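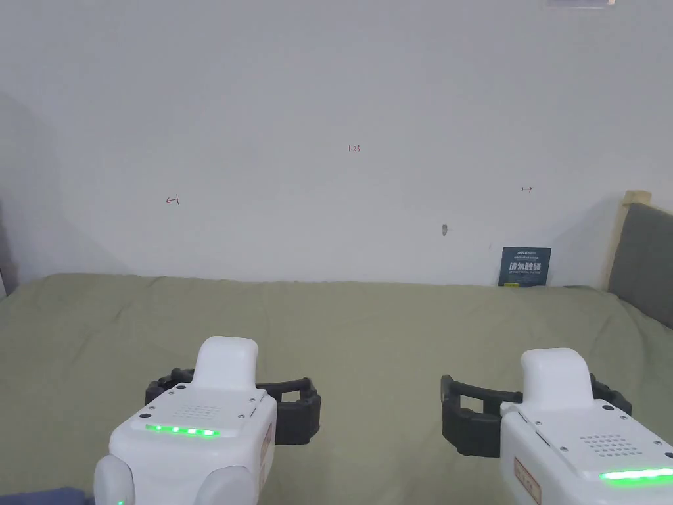
Figure 1. Bed with a sage-green sheet, white wall behind.

HSK 2: Rooms and Linen
Handout for Unit 2: The Bed, from Bare Mattress to Bottom Sheet
Vusholm Adult Education, Nonville campus
Instructor: Nikola Ivanov

Read this before the practical. The unit covers the bed up to and including the bottom sheet. Top sheet, blanket and duvet come in Unit 3, pillows and towels in Unit 4. Bring the linen chart from Unit 1, and wear closed shoes with a flat sole.

Terms used in this unit

Protector. The washable layer between mattress and sheet. It may be quilted or smooth. It goes on before any sheet and is changed whenever it is stained or damp, and otherwise on the schedule of the house.

Flat sheet. A plain rectangle with a hem on all four sides. The wide hem goes at the head. The narrow hem goes at the foot.

Fitted sheet. A sheet with shaped corners and elastic. Elastic may run all the way around or only at the corners.

Drop. The amount of sheet that hangs past the top edge of the mattress on one side. A flat sheet used as a bottom sheet needs enough drop to cover the side of the mattress and still tuck under it.

Pocket depth. On a fitted sheet, the height of mattress the corner is sewn to take. A sheet with a pocket that is too shallow will go on if you pull hard enough, and will come off during the night.

Head and foot. Always from the point of view of the person sleeping. Left and right are given as you stand at the foot looking toward the head. Students from other programs may have learned this the other way around. For this course, please use ours.

Stripping

Open the window or turn on the fan first if the room allows it. Put the clean linen on a chair or the cart, never on the floor and never on the other bed if the other bed is in use.

Take off the pillows, then the top layers, then the bottom sheet. Work from the head to the foot. Loosen every tucked edge before you pull, so that you lift the sheet off and don't drag the mattress with it. Fold the sheet in toward the middle of the bed as you go. Anything left in the bed (phones, glasses, earrings, socks) ends up in the middle where you can find it. Feel through the bundle before it goes in the bag.

Do not shake used linen. Do not hug it against your uniform. Do not use a pillowcase as a laundry bag, even though many of you will have seen this done at work. The laundry has to empty it by hand.

Check the protector with the flat of your hand. If there is any damp spot, the protector comes off and the mattress is checked too. Report mattress stains the same day, with the room number. A note that says "stain, third floor" can't be used.

The mattress

Look at the seams at the head end and at both head corners. Look under the edge where the mattress meets the base. You are checking for tears, stains and insects. If you see insects or small dark spots along the seam, stop, leave the linen in the room, close the door and call the supervisor.

Push the mattress square on its base. A mattress that has slid toward the foot by even a couple of inches makes the sheet look crooked no matter how well you put it on. Push with your legs and keep your back straight. Two people for anything wider than a full.

If turning is due, the date is on the tag at the foot. Write in the new one.

Bottom sheet, fitted

1. Find the label or the care tag. On the Petek sheets in the training room it is sewn at the bottom left corner. Other makers put it elsewhere, so check one sheet from each batch and remember.
2. Put on the far head corner first. Bring the seam of the pocket down over the corner of the mattress so that the seam lies on the vertical edge.
3. Put on the near head corner.
4. Go to the foot. Put on the corner diagonal to the last one you did, then the remaining one. You may have to lift the corner of the mattress a little. Slide your hand under it with the palm down.
5. Run your hand under each side and pull the elastic in beneath the mattress.
6. Smooth from the center outward with your forearm. Do the head end first.

If the last corner will not reach, check that the sheet is not turned sideways. This is the most common mistake in the practical, and on a full mattress it is easy to make, as the long side and the short side look nearly the same when the sheet is bunched up.

Bottom sheet, flat, with mitered corners

1. Lay the folded sheet at the center of the bed and open it lengthwise. The center crease runs down the middle of the mattress.
2. Open it to both sides. Right side up, wide hem at the head.
3. Even up the drop. Look at it from the foot.
4. Tuck the head end under, full width, as far as your wrist.
5. Miter the head corner. Pick up the side edge of the sheet a forearm's length from the head and lift it to make a triangle on top of the bed. Tuck in what hangs below. Hold the sheet at the mattress edge with one hand, bring the triangle down with the other, and tuck.
6. Walk to the foot on the same side. Pull the sheet toward you and down, tuck the foot, miter the corner, then tuck the side.
7. Now go around to the other side and repeat. Pull firmly here. All the slack is taken up on the second side.

You should walk around the bed once. Haris Dervishi will watch for this in the practical and will stop you if you start going back and forth.

Beds against a wall

When the long side of the bed is against a wall, pull it out far enough to stand behind it if it has casters. If it does not, do the wall side first, kneeling on the base or reaching across, and take up the slack from the open side. Keep your knees off the clean sheet.

Walls next to a bed mark easily, and white ones show everything. Watch your cart, your ring and the corner of the headboard. Check the wall after you have moved a bed and wipe any fresh scuff with a barely damp cloth. Don't use the scouring pad.

Colored sheets

Most of the linen you will handle is white, but small guesthouses and private households often use colors, and the training room has some too. The sage green in Figure 1 is a typical one. A few points.

Colored sheets fade with each wash. Keep sets together, so that the sheet and the pillowcases fade at the same rate. A new green sheet next to an old green pillowcase looks like a mistake.

No chlorine bleach. Oxygen bleach only if the care tag allows it.

Some face creams and acne treatments contain benzoyl peroxide, which takes the color out of cotton and leaves pale orange or yellowish patches. They do not wash out. Record these as damage, and don't send the sheet around again for a second wash.

Mid-tone colors hide light stains when the overhead lamp is on. Check them by daylight or from a low angle.

Finding the right side is harder on plain dyed cotton than on white with a printed stripe. Use the hem. The folded edge of the hem is on the wrong side.

Linen count, worked example

The Lornberg guesthouse stocks 1000 sheets. At the November count, 697 were on the shelves. The rest should be on beds, in the laundry or written off.

1000 − 697 = 303 sheets to account for.

Take the number of made beds from the room list and the number in the wash from the laundry slip. Whatever is left over goes in the "missing" column. Do not adjust the shelf figure to make the total come out. For homework, use the room list handed out in class and fill in the form as far as the missing column. Room 407 was closed for painting during the count and its bed was bare, so leave it out.

What is checked in the practical

Protector flat and facing the right way up
Mattress square on the base
Center crease within a hand's width of the middle
No folds you can feel with your palm
All four corners tucked, none showing the protector
Clean linen kept off the floor throughout
Used linen felt through before bagging

There is no time limit in this unit. Timing starts in Unit 3. Anyone with a back, wrist or knee problem should talk to Nikola Ivanov before the practical, and you will be given a raised bed to work on.

For next time: read the pages on top sheets and turn-downs, and practice two mitered corners at home on any mattress you have. An ordinary flat sheet will do.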